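Gavham Bread Words – read me first

Hello, and welcome! Gavham is a list of over 1,000 everyday words for bread and baking, gathered by Sivaprasad Pinto from family letters and old recipe cards – each with a plain meaning and a spelling note.

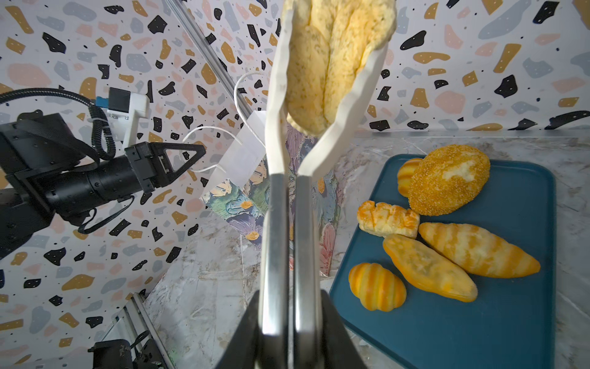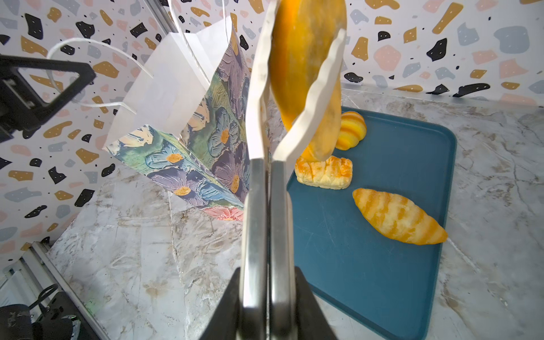
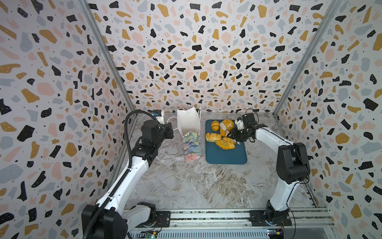
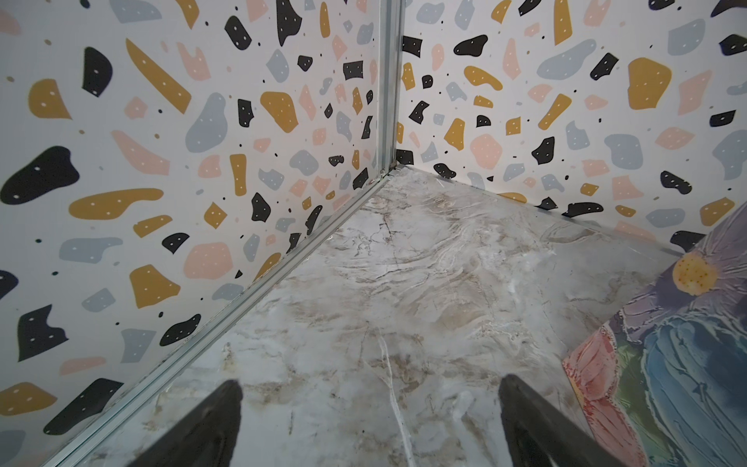 First two: bread with white paper. Last two: terrazzo-print walls.

Words come in 2 files, so please keep them together. Corrections are always welcome – last update 25th June.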